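Home | Topics | Ask | Unanswered | Log in

Sewing & Fabric > Fabric Care

Does prewashing actual yardage matter if I'm only making curtains?

Posted by hemline_hopeful
1,292 views

I bought a length of pink cotton from Sutwood for the spare room. The person at the cutting counter told me to wash it before I sewed anything. My mother, who has made curtains for every window she ever met, says washing new fabric is how you turn crisp cloth into a dishrag, and that curtains never get washed anyway. She has a point there. The ones in that room went up in December four years ago and have seen no water except what came in through the window.

The fabric is plain woven, no lining planned, rod pocket at the top. I bought enough for the window plus a bit for hems and not a lot beyond that. If it shrinks I'm going to have very modern curtains that stop above the sill. So do I wash it, or do I sew it as is and promise never to clean it? I also have a steam iron, if that changes anything.

12 comments | Share

Osian Craddock
Top contributor

Wash it. Your mother is right that curtains rarely get washed, but rarely is the problem. One day a guest will put a coffee on that sill, and the panel you sewed to an exact length will come out of the machine shorter than its partner.

Plain woven cotton commonly loses 3 percent of its length the first time through, and some of it loses more. On a panel 100 inches long that's 3 inches, or a decent hem. Better to lose it now, while it's still a rectangle and you haven't spent a weekend on it.

Before it goes in, zigzag the two cut ends. Skip this and you'll open the door to find a bird's nest of pink thread wrapped around a length of cloth that used to be longer. Wash it the way you'd wash the finished curtains, then dry it the same way. People wash cold, hang it up, feel virtuous, and later throw the curtains in a hot dryer, where the rest of the shrinking has been waiting for them. Take it out slightly damp and iron it along the lengthwise grain. Push the iron around in circles and you'll stretch it off square.

If you want the crispness back, spray starch. It costs very little and your mother will never know.

Then measure the window again. I know you measured it. Measure it again, and cut to the number you get this time.

Helpful (41) | Reply

bobbin_thief

never washed a curtain in my life, mine are fine. they're also polyester

Helpful (2) | Reply

quiltless_in_ohio

Agree with Osian, with one addition. Cut a square first, write its size on a scrap of paper, and wash just the square. Mine was a Hada cotton and it came out so much smaller one way than the other that I went back for more before I'd cut anything. Press the square flat before you measure it or the wrinkles will lie to you.

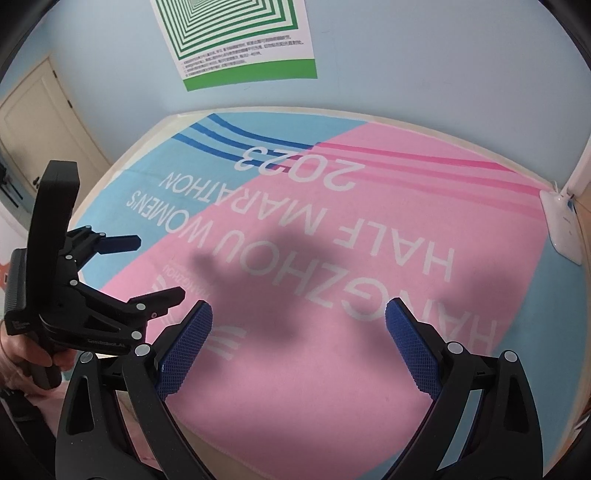
Squaring up the washed piece is the part I'd worry about more than the shrinkage. Fold it selvage to selvage and let it hang from your hands, and if the fold ripples, slide one edge along until it drops straight. It sounds fussy, and it is, and I have skipped it and owned a curtain that leaned. Lay the cloth out somewhere big enough that none of it drags over the side, and smooth it with your palms. Pink cloth like mine, with those textured blue pads sitting open over it, is a fair reminder that anything with a grip on it will pull a plain weave crooked if you drag it across. Lift, move, set down. Same with the ruler, if yours has the rubber dots.

As for the steam iron, steaming does shrink cotton a little, but I wouldn't count on it for the whole job. I tried that on an Ersoy print and the washer found plenty left over.

Helpful (17) | Reply

hemline_hopeful

Washed it. It shrank. I have enough, by the width of a thumb. My mother has been informed and would like it known that she still wouldn't have.

Helpful (9) | Reply

Related

How deep should a curtain hem be?
Can I starch fabric before cutting it?
Rod pocket or rings for a heavy panel?
Selvage: cut it off or leave it on?
500 yards of thread and none of it matches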